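Chapter 8
Planning in Rooms That Were Not Built for Robots

In the previous chapters the arm was bolted to a bench and everything around it was known. We had a drawing of the cell, we measured it one time, and the planner could trust the numbers. In this chapter we give up the drawing. The robot now works in a home, where the furniture is placed for the people who live there, and the software must build its own idea of what is free space and what is not.

We will follow one system through the whole chapter. It is the two-arm planner called Jimow, which was written by a small group at Pliltico under Armindo Torres and tested in homes in Ultville. I choose it for teaching and I do not claim that it is the best planner of its kind. Its source code is short, its mistakes are well recorded, and a student can read all of it in one weekend.

The planner receives three things in each cycle: the joint angles of both arms, a view from the head camera, and a goal pose for one or both grippers. From these it must return a path which touches nothing, or report that it did not find one. The second answer is also a correct answer, and we will come back to this in Section 8.4.
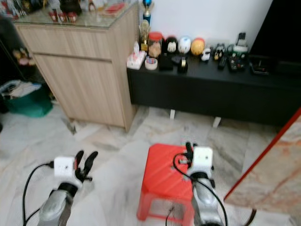

Consider first the part of the problem which is easiest to forget. The arms see each other. When the head looks down, the forearms and the grippers cover a part of the view, and a simple obstacle map will add them as furniture. The planner then believes that it begins inside a collision and refuses to move. The usual cure is a self-filter, which removes from the depth data every point that lies inside the model of the robot. But the model of the robot is never complete. Cables are the common example. A cable bends, its shape changes with the wrist, and it does not appear in most robot description files.

In the first Ultville trials, the log contains 687 planning requests. Of these, 41 were refused because of a false collision at the start, and 13 of the refusals were traced to a cable. Torres and his group first made the filter thicker around the wrist. This removed the false refusals, but it also removed thin real obstacles close to the gripper — a chair leg, for instance. Section 8.2 compares this method with the one proposed by Abreu, where the cable is given a small volume of its own that moves with the last two joints.

Before you continue, please review the distance functions of Chapter 5, especially the one between a capsule and a plane. We will use it without repeating the proof.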